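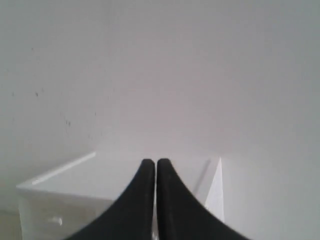
Peddale seed library opens its doors again this June

Gardeners in Peddale will be glad to hear that the seed library is back for the summer, and in a roomier spot than before. It has moved from the back of the chapel hall to the old reading room on Goltumgate, where it will open every Sunday afternoon from 2 until 4.

The idea is a simple and friendly one. You borrow a packet of seeds, grow them on, and bring a few back from your best plants when the season is over. There is no fee and no card to carry, just a ledger by the door to write your name in. 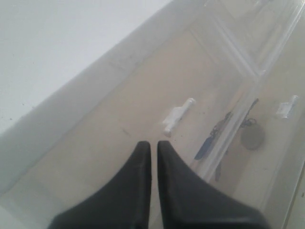

Yolanda Restrepo began the library with a few envelopes of her late aunt's runner beans, and the list has now grown to 244 varieties. Many have come from local allotments, and a good number arrived by post from the Bradarel growers' circle, who have been generous friends to the town for years. "People hand over a packet and then stay for half an hour telling me about the plant," she said. "I've had the whole history of a marrow. I wouldn't swap those Sundays for anything."

Among the favourites is the Núñez pea, a tall, purple-flowered sort that does well on the windy plots up by the water tower. It wants a good strong support and regular picking -- leave it for a week and the pods turn tough.

We use cookies to remember your settings and to help us improve this site. Accept all | Manage choices

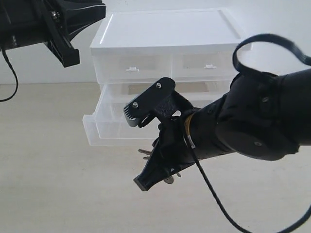 Can you borrow seeds if you have never grown anything before? Beginners are very welcome, and can ask for lettuce, radish or French beans, which are all easy to sow at this time of year and happy enough in a pot on the step.

Anyone bringing seeds back is asked to dry them well first and to write the name and year on the packet. Squashes and pumpkins are best left out unless they were pollinated by hand, as they cross so readily with their neighbours.
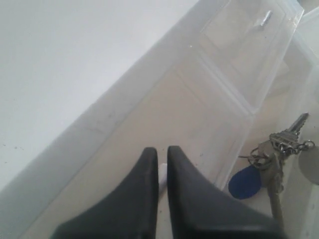
Getting there

The reading room is at the lower end of Goltumgate, next to the shoe repairer's. There is a ramp at the side door, and bicycles can be left in the yard.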